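The Table on the Fourth Floor

The key to 2419 stuck, as it had stuck all August, and Obsa Kahsay had to lift the door by its handle before it would turn.

Inside, the air smelled of dust and floor polish. Somebody from Skorkis had been through the day before and taken the plants. The shelf by the white curved wall was still there, and so was the desk. The table was where it had always been, with its black marble pattern and its metal legs.

Obsa had bought that table. It was the first thing the two of them had paid for out of the business, when Flitivura was a name on a form and a room with no chairs. Escobar had said it looked like something from a hotel lobby. Then he had eaten his lunch at it for 6 years.

He came in a little after nine with two coffees and put one on the windowsill.

"Did they call?" he asked.

"They called. They want us out by four."

"They said five."

"Now they say four."

Escobar nodded and took his coat off. He had the list from Brullamero folded in his shirt pocket. It had 1074 lines on it, most of them already crossed out, and it covered everything the buyers were taking, down to the power strips. The table was on it. So was whatever happened to be standing on the table when the truck came. 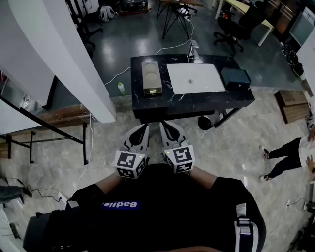 The table in 2419, on the last morning.

"You could have kept it," Escobar said. "You could have told them it was yours."

"It wouldn't fit in my apartment."

"You never measured."

Obsa had measured, twice, once with a tape and once with a length of string. The table would have gone in if the couch went out. Obsa's sister had offered to take the couch. None of this seemed worth telling him.

They worked without talking much. Escobar coiled cables and tied them with strips of cloth he had cut from an old sheet. He had always done it that way, and the cloth was always coming undone. Obsa wiped down the desk and rolled the black chair out to the hall. One of the casters squeaked. In the winter they had spent most of a morning trying to fix it with cooking oil.

At noon the man from Brullamero came up to look. He was younger than he had sounded on the phone. He ran his hand over the tabletop and bent to check the legs.

"Is it real?" he asked.

"The table?" Obsa said.

"The marble."

"I never asked."

He wrote something down – one word, by the look of it – and went on to the shelf.

When he had gone, Escobar took out the list and a pen. He found the line for the table and held the paper against the wall so he could write on it.

"What are you doing?"

"Nothing. Drink your coffee."

It had been cold for two hours. Obsa drank it anyway, standing by the window, and watched the truck back slowly into the yard, stop, pull forward and try again.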